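Grokedeo opens its Lid Library in Prosser this Friday

For immediate release

I have wanted to write this press release since March, when I emptied my own kitchen cupboard onto the floor and found a heap of tubs, a second heap of lids, and hardly a pair among them. If you've got a cupboard like that (and I've yet to meet anyone who hasn't), then this one is for you!

My shop, Grokedeo, is opening a Lid Library on Friday at our place in Prosser. You bring in the containers that have lost their lids, or the lids that have lost their containers, and we try to find them a partner from our shelves. There's no membership and no charge for the first 2 matches each visit. After that we ask for a small coin in the tin, which goes towards shelving and washing-up liquid, and we do get through a lot of washing-up liquid.

We start with 260 lids, all scrubbed and sorted, given by customers and neighbours over the spring. They came in carrier bags, in shoeboxes and once in a pillowcase.
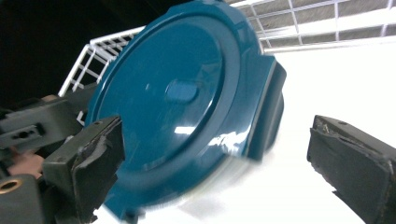

Sorting them was the part I enjoyed most, I'll admit. I began by colour, which looked lovely and was no use to anyone, so now everything goes by shape first and then by size across the rim. Round ones are the hardest because so many are nearly the same and nearly doesn't seal. I've learned to look at the details instead: a glossy teal lid with a thick raised rim and a tab sticking out at the side is a much easier thing to ask for than "the big round blue one", and if you can describe yours like that over the phone we can have a rummage before you set off. Bring the tub with you all the same. I have been caught out by a good description more than once.

The shelves run along the back wall, with 8 bays marked by shape, and a long table in front where you can try things on for size. Please do press, twist and clip as much as you like. If something fits, it's yours to take home. If it doesn't, pop it back in the bay you had it from (or leave it on the table and I'll see to it after closing).

We're also running a cupboard-tidying session at 30 minutes a go, for anyone who'd like a hand thinking about where it all ought to live. Bring a photo of your cupboard, the messier the better. I'll be using the Alora drawer dividers I have at home, and we'll have a few sets of Mumier stacking baskets out so you can see which sort suits your shelves. You don't have to buy either of them, and a cut-down cereal box does a very decent job in a shallow drawer.

A few things we can't take: anything cracked, anything that has melted on the hob, and glass lids for pans, as I've nowhere safe to keep them yet. Everything else is welcome, as long as it's been washed.

Doors open at ten in the morning and the kettle will be on. For pictures, interviews or a sneaky look round beforehand, ring the shop or just call in.

Ends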